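Rianne De Haan Takes Her Time
By Karla Olvera
9/4/25 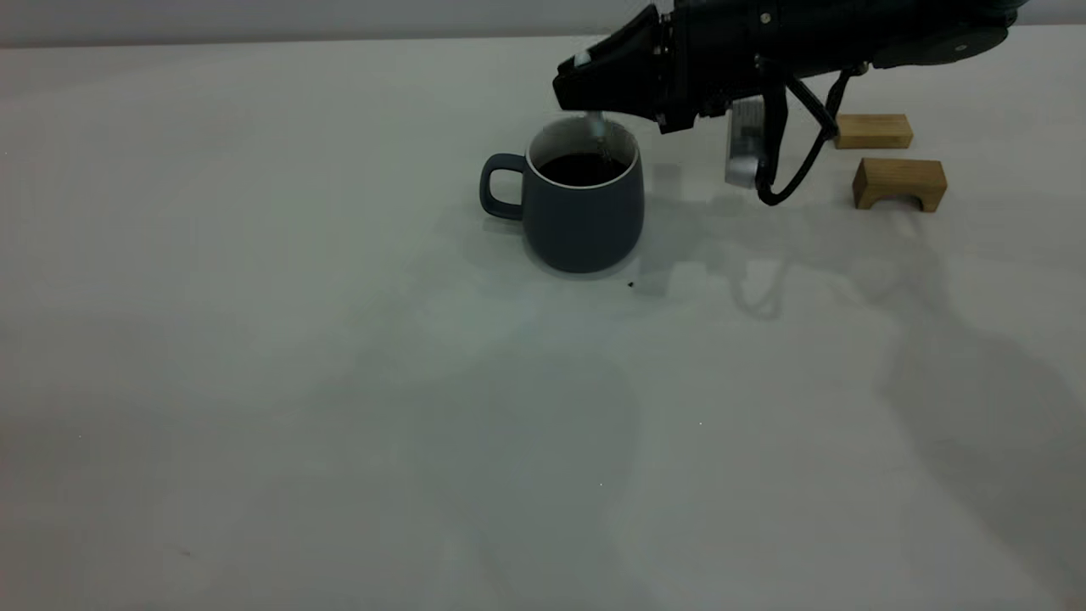
A record that started in a stairwell

I've played Trisdale, the new album from Rianne De Haan, more often than my neighbors would like. It's 53 minutes of slow house, brushed drums and bass lines that seem to wander off for a smoke and come back in a better mood. I love it!

Rianne sang most of it in the stairwell of her old apartment building, usually late at night (the echo is real, and so is the elevator you hear on "Odano"). Her producer, Maarten Coppens, wanted to do it all over in a proper studio. They tried for one weekend in January and then went right back to the stairs.

"Maarten kept saying the vocals were too rough," she told me. "Then he heard the clean ones and got very quiet."

Fewer songs, longer songs

There were 14 demos at first and nine made the cut. Griet Van Loon plays upright bass on all of them, and if you saw her with her old trio you already know why I'm excited. On "Ziltetti" she holds a single note for what feels like a week, and then the kick drum drops in and, well, I spilled something.

I'm less sold on the spoken part in the closing track. It goes on a bit. My friend Wilma Aerts thinks it's the best thing on there, so we've agreed to stop talking about it.

On vinyl, if you're quick

The first pressing is 400 copies, two discs each, and the streaming version drops the same day. Rianne plans to play the whole thing front to back this winter, stairwell not included.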